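Print this item | E-mail this item

Changes to the refreshment and catering arrangements at Moon House

Members are advised that the arrangements for refreshments at meetings, classes and evening lectures held at Moon House will change from the start of May. The present contract with Gorier comes to an end after the spring programme, and the Society has agreed terms with Radus for the supply of hot and cold drinks and for light suppers on lecture nights.

The decision follows a review carried out over the winter. A questionnaire was sent to all 1,392 members on the postal and electronic lists, and the response was higher than in previous years. Most of those who replied were content with the standard of the food but found the interval too short and the queue too long. Several members who travel to the Monday lectures directly from work asked that something more than biscuits be available before the talk begins.

The Society spent £2,917 on catering in the last financial year, of which the greater part went on the annual supper and the two open days. Under the new agreement the cost of the open days will be met from the events budget and will no longer be charged to the general account. The price of a cup of tea or coffee will not change. Cold drinks will be sold singly, and members who wish to bring their own may continue to do so in any room except the library.
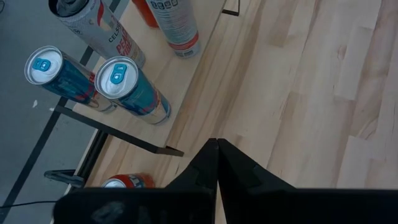
Members of the Monday group were invited to comment on the proposals before they were adopted. Da-eun Son wrote that the longer interval was welcome but that the charge for suppers ought to be printed on the programme, as it had been some years ago, so that people could decide in advance whether to eat at home. She added that the serving hatch should open before the doors of the lecture room, and that those with an early bus to catch should be allowed to pay when they arrive.

The first of these points has been accepted, and supper prices will appear on the summer programme card. The second has been referred to Radus, whose staff will be on the premises from 5.30 p.m. on lecture nights. Payment on arrival will be possible by card only. Cash will still be taken at the hatch during the interval.

Suppers must be ordered by noon on the day before the lecture, either at the front desk or by telephone. The dining room seats 84 and places will be given in the order in which bookings are received. Any dietary requirement should be stated at the time of booking. It will not be possible to change an order on the night, although a place may be passed to another member if the front desk is told.

Groups hiring the Grikon Room are asked to note that catering is not included in the hire charge. Organisers may order through Radus or make their own arrangements, provided that the kitchen is not used for cooking and that all rubbish is taken away. Glass, cans and food waste should be placed in the separate bins in the rear yard. The deposit may be withheld where a room has been left in poor order. Hirers who have already paid for a Gorier buffet on a date after the change will receive a refund in full and should write to the office if this has not reached them by the end of the month.

The annual supper is not affected by the new agreement and will be held as usual in the main hall. Tickets were fully taken up last year, when 152 members and guests attended, and early application is recommended. Each member may apply for one guest ticket in the first instance. Requests to be seated together should be sent with the application form.

The Society wishes to record its thanks to the staff of Gorier for their service at Moon House. Enquiries about the new arrangements should be addressed to the office in writing or made in person at the front desk between 10 a.m. and 4 p.m.

Print this item | E-mail this item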